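Accueil | Forums | Maison et linge | Rechercher | Connexion

Ce site utilise des cookies pour mesurer l'audience. Accepter | Refuser

Forum Maison et linge > Pliage et rangement
Sujet : Panier ou portant à côté de la table ?

shona_g
Bonjour. On refait la buanderie et je n'ai qu'une table pour trier. Je garde le panier dessus ou je mets un petit portant à la place ? Largeur disponible 824 mm, j'ai mesuré entre la fenêtre et le chauffe-eau. Nous sommes 3 à la maison, surtout des tee-shirts et des sweats.

jpurves
Portant. Ce qui va sur cintre n'a plus besoin d'être plié. Le panier reste par terre.

Donnie_J
Pas d'accord. Par terre, on se baisse pour chaque chaussette. Panier sur la table, au fond à gauche si on est droitier, et on tire vers soi.

jpurves
Je suis droitière et je le mets à droite. Question d'habitude.

Ju-won R.
Les deux tiennent sur une table si le portant est petit. J'ai un Curnis depuis le mois de mai, il est léger mais il bascule quand on met tous les manteaux du même côté. Pour des tee-shirts ça va.

shona_g
Merci. Le Curnis, la barre se démonte ?

Ju-won R.
Oui, deux embouts à retirer. Ça force un peu la première fois.

Donnie_J
Pour le panier, prenez-en un avec des trous. Le mien était plein et le linge sentait le renfermé dès le mercredi.

qnair
Les trous ne changent rien si le linge est mis humide dedans. Il faut le sécher avant, c'est tout. J'ai un panier fermé de chez Dalgleish et aucune odeur.

Donnie_J
On n'a pas tous un sèche-linge.

qnair
Moi non plus. Fil dans le couloir.

jpurves
Pour revenir à la question : sur 824 mm, panier et portant ensemble, il ne reste plus de place pour plier. Il faut choisir, ou alors ne plier que les pantalons.

Ju-won R.
Ça dépend de la profondeur. Avec le panier au fond, on garde le devant libre. Voir la photo en bas du sujet, panier à gauche et portant à droite sur une table blanche. Le linge déborde du panier, mais pour la disposition ça donne une idée.

shona_g
Vu. C'est plus petit que je pensais, le portant. Je vais essayer comme ça avec mon vieux panier avant d'acheter quoi que ce soit.

jpurves
Avec de l'orange vif dans le tas, je trierais quand même les couleurs d'abord. 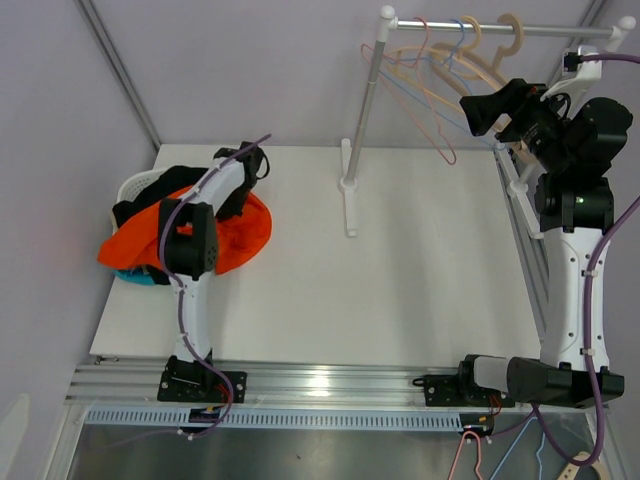 Crédit photo : Multia

Contact | Mentions légales | © Forum Fidham | Haut de page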